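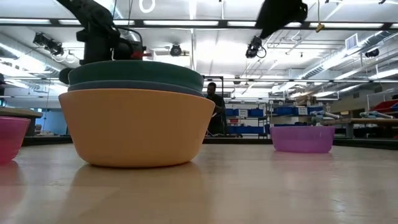
Reading time: 10 min

Search this article Go

5.2 Does the stack estimator know what is in the stack?

Figure 5. Bowl nesting, fixed view. Three bowls are nested, with the pink and purple bowls standing apart from the stack.

The Nilum estimator takes the fixed view and both wrist views and returns an ordered list of nested bowls, outermost first. Rinov, our task planner, uses that list to pick the next bowl and the place to release it. Earlier reports on this pairing treat the list as settled once it stops changing between updates. We doubt that a steady list is a correct one, and we tested the two things separately.

The trouble is easy to see in Figure 5. The gray-blue bowl shows only as a narrow band above the orange rim, and the large orange bowl below and the broad green rim on top leave a color-based segmenter little else to work with. Drop the band and the list becomes orange, green: short by one bowl and perfectly stable. The planner has no complaint, as its release point depends mostly on the top rim. A run can therefore end well on a wrong belief, and a success rate will never show it.
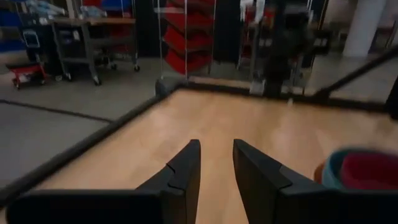 We replayed 50 logged runs through the estimator with the wrist views switched off, then again with them on. Two labelers wrote the reference order for each update. Where they disagreed, Zdislava Koubek made the final call, without seeing the estimator's output. We would have preferred a physical check of each stack, but the logs do not allow one.

With all views on, the list was wrong at the moment of release in 10 runs. Without the wrist views it was wrong in 30. That gap looks like a strong case for wrist cameras, and we would be careful with it. A wrist view helps when the rims of the stack fall between the fingers. When a bowl sits far to one side of the gripper, the same camera may give the estimator little more than part of a rim and a lot of tabletop. Averaging over a whole run hides this, so we score each update by itself.
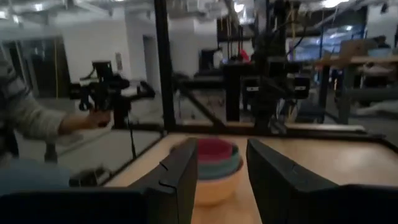

A second concern is where the runs come from. They were teleoperated, and operators tend to line up the gripper before letting go. The estimator is thus fed good views at the very moments we score it. Whether a learned policy would be as kind is an open question, and the Prurnar controller we used in March was too slow to answer it. Nor did adding the Kirkegaard smoothing filter help. It made the list change less often — a property we had already stopped trusting — and left the number of wrong releases where it was.

We make no claim for bowls of a single color. Every bowl in a run differed from its neighbors, and we suspect that much of what the estimator reports as nesting order is simply a reading of color bands. Section 5.3 repeats the replay on grayscale input.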